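Two-Arm Packing Project: Bench Gallery

Student project, Ondville robotics class, spring term. The task is box handling with two arms on a shared table. Control code runs on the Skorkard scheduler, ported in March by Chun-yin Yeh. The task script is split into 4 stages, each with its own start pose.

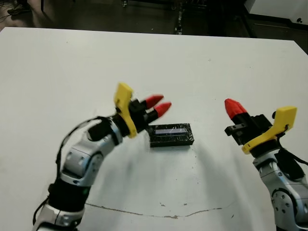
Left gripper beside the black box, right gripper open on the other side.

Fingertips are red printed parts, version Bahrami. The earlier set was 68 mm long and flexed under side load. Arm speed is limited to 122 mm/s for all class work.

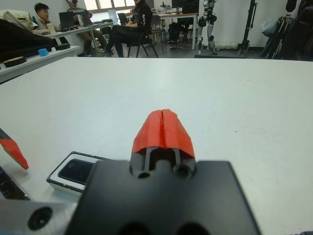
Zero offset for each gripper is stored at full close and reloaded at startup. If the stored value and the encoder disagree, the script stops and writes a line to the log. The log now has 3555 lines, most of them from the first two weeks. The parser skips duplicates.

Tray positions are entered by hand in the table file, with the origin at the near left corner.

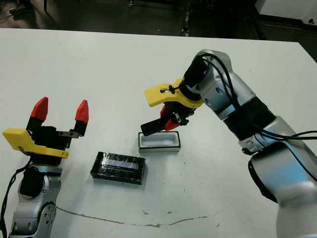
Right gripper over the white tray, black box at center-left.

Files and wiring notes are on the Prevonport class drive. Bench sessions are Friday.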